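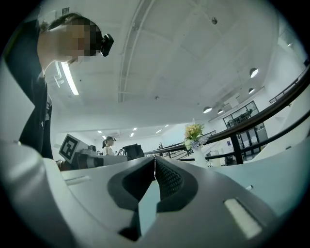

News > Company > Press Releases

Bastusach Opens Shared Work Floor in Ametepe Building

April 20, 2019 — Bastusach has opened a shared work floor in the Ametepe building, giving small firms and independent workers a place to rent table space by the day or month.

The floor is open plan, with a high white ceiling, long tables and dome pendant lamps. There are 21 places to rent, and members also have the use of 2 meeting rooms on the level below. Fresh flowers are put out each week by Avavis, a plant and flower shop on the ground floor.

"People told us they wanted light and enough table to spread out on," said Iddrisu Amegashie, managing director of Bastusach. "We took out the old partitions and kept the rest simple."

Work on the floor took nine months. Most of that time went into the ceiling, where the wiring was replaced and new lighting put in. Some 400 people asked for details before opening — more than the company had planned for.

A second floor is due to open in June. Members can book through the front desk, said Nhyira Korletey, who manages the site. Day visitors should sign in on arrival.

Related releases
Avavis Moves to Ground Floor Shop
Bastusach Names Vostunness as Furniture Supplier
Front Desk Hours at Ametepe

Contact the press office | © 2019 Bastusach | Back to top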